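How to run a first one-to-one with someone new to your team

Published June 24, 2026

If you have just taken over a team, or a new person has joined the one you have, the first one-to-one meeting is worth preparing for. This guide covers a 50 minute meeting, what to do beforehand and what to do in the week after. It assumes you manage between three and ten people. With more than that, the method still works but you will need to spread the meetings over a fortnight.

What you need

A room or a quiet call. A notebook, or a shared document if you both prefer to type. The person's job description, which you should read again even if you wrote it. We use a shared note in Clullo for ours, but any tool that both people can edit will do.

Step 1: Send the invitation properly

Do not just drop a meeting in the calendar with the title "Catch up". People who don't know you yet will wonder what they have done. Send a short message first saying what the meeting is for, how long it will take and that it will happen regularly from now on. Give at least two working days' notice.

Put three questions in the message so they can think about them. The ones I use are:

What should I know about how you like to work?
What is getting in your way at the moment?
What would you like to be doing more of by September?

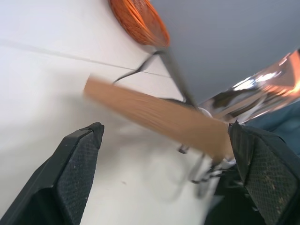

Step 2: Decide what you will say about yourself

Most managers prepare questions and forget that the other person has some too. Write down your own answers before you go in. Say how quickly you reply to messages, which decisions you want to be asked about and which you don't. If you get short with people late in the afternoon, say so.

Keep this part to five minutes. When I started at Gilchrist my first manager used up most of our first meeting on her career so far, and I left with no idea what she wanted from me.

Step 3: Split the time

Use the first 10 minutes for general talk and your own introduction. The next 30 belong to the other person and their answers to the three questions. Leave the last 10 for agreeing what happens next. Keep a clock where you can see it without turning your head.

If they have a lot to say on the second question, let them go on and drop the third until next time. Write down what they tell you in their words. "The handover from the Elov office comes too late" is more useful to you a month later than "handover issues".

Try not to solve anything on the spot. You have heard one side, you are new to each other, and a quick promise is hard to take back. Say that you will look into it and give a day when you'll come back to them.

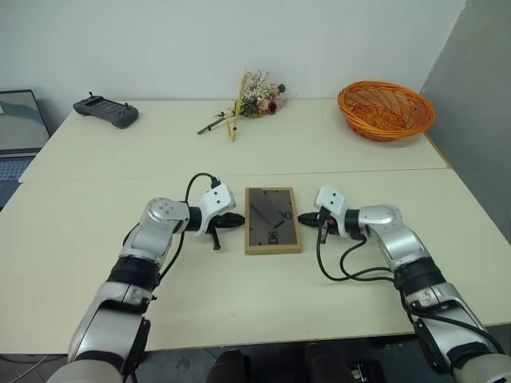 A reader who tried this with a team of six wrote in to say that the advice about not solving things went too far. Two of her staff had raised the same small problem, a shared login that kept expiring, and she thought it would have been silly to wait a week when she could fix it with one phone call.

I agree with her. If it is small, within your own authority and affects no one else, fix it that day and tell them. The rule is meant for workloads, job titles, pay and complaints about colleagues.

Step 4: Agree the next steps

Finish with no more than two actions for you and one for them. Read them out loud before you both get up. If there is nothing to do, write "no actions" in the note so that you don't go looking for some later.

Agree how often you will meet. Every two weeks suits most people. Weekly is better for someone in their first job or their first three months. Less than once a month and it turns into a progress report.

Step 5: Follow up within a day

Send the note the same afternoon if you can. Keep it under 400 words. Include the actions, the date of the next meeting and anything you got wrong and have since checked. Ask them to correct it.

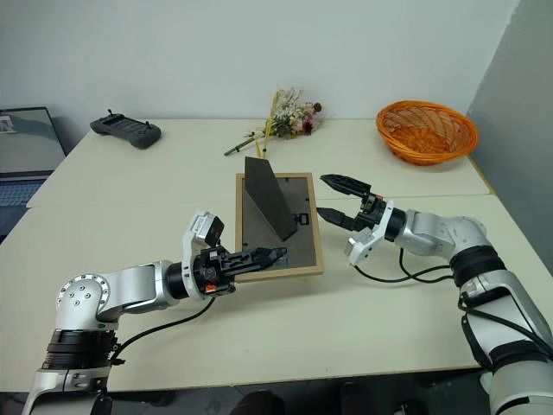

Keep personal matters out of the shared note altogether. If someone has told you about their health or their family, ask them what they want recorded and where. At Flaltska the rule was that nothing of that kind went in writing without the person's say-so, and I have kept to it since.

Step 6: Do your actions first

Before the second meeting, open the note and deal with whatever you said you would do. If you can't finish one, send a line saying why and when it will be done. Turning up with both your actions untouched will undo most of the good from the first meeting.

Common problems

They say everything is fine. Ask about a particular piece of work and go from there. "How did last week's report go?" gets more than "How are things?"

They cancel. Rebook within the same week. If you are the one who has to cancel, offer two new times in the same message.

You run out of time. Stop anyway and put what is left at the top of the next note.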